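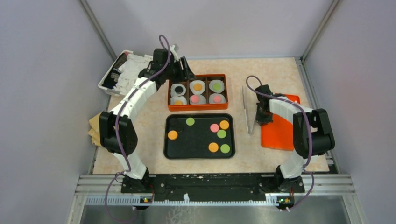 Why do we sort things?

Have you ever tipped out a whole tin of buttons on a rainy Sunday and found your hands putting the blue ones with the blue ones, all by themselves? People have been doing this sort of thing for a very long time, and grown-ups do it just as much as you do (ask to see inside the kitchen drawer!).

Sorting means putting things into groups that have something in common. You might choose colour, or size, or how many holes each button has. The same buttons can be sorted in lots of ways, and none of them is wrong – it depends on what you want to find later.

The button museum in Balleck has 346 buttons on show, and they are sorted by what they are made of. Shell goes with shell, and bone with bone. There used to be a separate drawer for 54 very shiny ones, until somebody noticed that most of them were glass and they were moved in with the others.

Now try it yourself. Find a handful of buttons, or dried beans, or pebbles if you have been to the beach, and make 2 groups. Then mix them all up again and see if you can find a different way to do it.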